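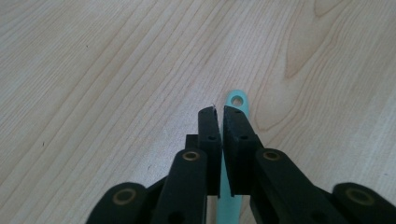 Gripper in hand with the mint-green handle, fingertips nearly together.

Student Builds > Grippers and end effectors
Thread: Hand-held gripper for the Brellwood challenge, finger questions

gritty_tom8
Posts: 41
Second-year group, four of us, entering the Brellwood manipulation challenge in September. The gripper is hand-held for now so we can collect demonstrations before anything goes on an arm. Linkage arms are black with brass-coloured eyelets at the pivots. We're working through household items on a plain timber table.

Long flat things like the handle are our weak spot. The fingers close on them all right, but in our trials the far end swings when you lift. Out of 20 lifts with handles last week we called 6 bad. Should we change the finger pads or change where we grab?

mudlark_eng
Posts: 3813
Where you grab. If most of the length is on one side of the fingers it will rotate no matter what you stick on the pads. Find the balance point and log how far off it you were each time.

pinjarra
Posts: 112
Disagree with mudlark, at least partly. We ran Bretulis last year with hard flat fingers and had the same swing even when we were close to the middle. A thin layer of silicone on the faces fixed most of it for us. Cheap to try, and you can peel it off.

mudlark_eng
Posts: 3813
It hid the problem. Your team then dropped the spatula in the final.

pinjarra
Posts: 112
We dropped the spatula because the servo browned out. Different fault, and it's in our write-up.

gritty_tom8
Posts: 41
We'll do both, one change at a time. Bare fingers with a marked grab point first, then the silicone.

Second question while I'm here. The other group of objects is things with a metal base, like a post on a round-edged dish. We've been coming in from the side with the jaws wide open.

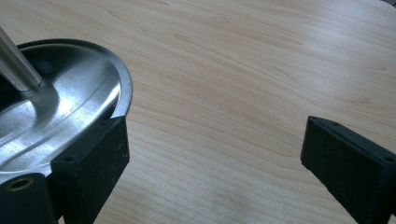 Left finger up beside the rim of the metal base, jaws open.

staseo_build
Posts: 67
I'm on the Staseo team, so we'll probably be up against you. I wouldn't go for the base at all. The rim is curved and your finger faces are flat, so you only get a small contact patch. Take the post.

gritty_tom8
Posts: 41
The rules say the object has to be moved without tipping. Holding it by the post worries me, as the base is heavy and hangs off the end.

staseo_build
Posts: 67
Moved, yes. I don't read that as lifted. Close on the post low down and slide it. The base stays on the table the whole way.

k_bunyip
Posts: 9
Doesn't sliding lose you style marks? Our teacher said it did.

mudlark_eng
Posts: 3813
There are no style marks. There is a time penalty if you push something more than the allowed distance without a grasp. With the post between the fingers you have a grasp, so it shouldn't apply. Email the organisers and get it in writing, as the wording changed from last year.

pinjarra
Posts: 112
Agree with mudlark on this one. Also, watch reflections off shiny metal if you're training from camera footage. Our Thakur model was fine in the morning and poor by mid-afternoon on a steel bowl. We ended up recording at 3 different times of day and it improved, though I can't say that was the only cause.

gritty_tom8
Posts: 41
Most of ours has been recorded straight after lunch, so that's worth knowing. We can get the room at 9 am as well.

Plan for now:
Mark a grab point on every handle and redo the lifts.
Same again with silicone on the finger faces.
Low grasp on the post, slide only.
Email Brellwood about the push rule.

k_bunyip
Posts: 9
Can you post the numbers for the silicone run? We've got the same flat finger shape and no budget for new ones.

gritty_tom8
Posts: 41
Will do. Bare-finger results first, probably in a fortnight – we've got a statics assignment due before then.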